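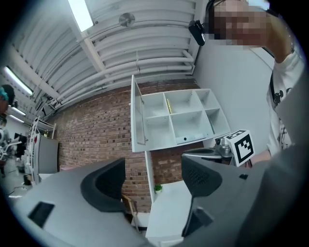 April, Redaktion Ellance

Tratodar stellt Staking um: kürzere Sperrfrist, neue Mindesteinlage

Das Netzwerk Tratodar hat die Regeln für das Staking geändert. Mit Version 6 der Node-Software sinkt die Mindesteinlage für einen eigenen Validator auf 1024 Token. Wer weniger hält, kann sich weiterhin einem Pool anschließen. Die Sperrfrist nach der Abmeldung beträgt künftig zwei Wochen.

Über den Vorschlag hatten die Inhaber im Netzwerk selbst abgestimmt. Er erhielt 51 Prozent der Stimmen und wurde damit knapp angenommen. Kritik kam vor allem von Betreibern größerer Pools, die durch die kürzere Frist stärkere Schwankungen bei den Einlagen erwarten.

Die Börse Castetti unterstützt das Update und setzt Ein- und Auszahlungen während der Umstellung bis zu sechs Stunden lang aus. Der Handel läuft in dieser Zeit weiter. Der Wallet-Anbieter Ağca hat eine neue Fassung seiner App bereitgestellt. Ältere Fassungen zeigen das Guthaben noch an, können aber keine Staking-Aufträge mehr senden.

Bestehende Einlagen werden automatisch übernommen. Betreiber eigener Nodes müssen die Software von Hand aktualisieren und den Dienst danach neu starten.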